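About Parnudstead

Parnudstead records examples of everyday handling tasks for groups who train robots to do them. We are based in Jokolbridge and were set up by Hạnh Dương and Elvira Bedoya, who still run the company between them.

Our operators carry a hand-held gripper with a camera fixed to it and do the task themselves: picking up, turning, passing, setting down. Each attempt is saved as one example, made up of the video, the path of the gripper and the opening of its jaws. The learning system is later trained on these examples and run on a robot arm fitted with the same type of gripper.

Most of our present work concerns thin and flexible items such as paper, card and cloth. These bend under their own weight and change shape when held, so a single grip point covers very few cases. We vary the sheet, the grip, the table position and the lighting between sessions.
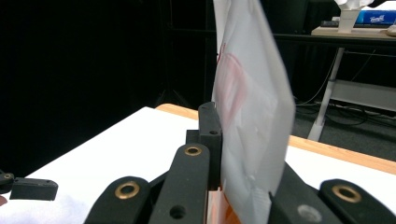
A session lasts 30 minutes and is followed by a break of at least 10. Operators work in pairs and swap roles at each break. The second person resets the table and notes any attempt that was dropped, repeated or done out of order. Failed attempts are kept, marked as such, and delivered in a separate folder.

Every example is checked twice before release. The first check is automatic and looks for missing video or gaps in the gripper path. The second is done by a person who did not record the session.

Our current paper-handling set is called Arnell. Release 2 contains 769 examples and was closed on 31 October 2019. Greenberg, the cloth set, is still being recorded.

Hạnh is responsible for recording and equipment. Elvira is responsible for checking, storage and delivery. Requests for a sample of either set should state the gripper in use and the file format required.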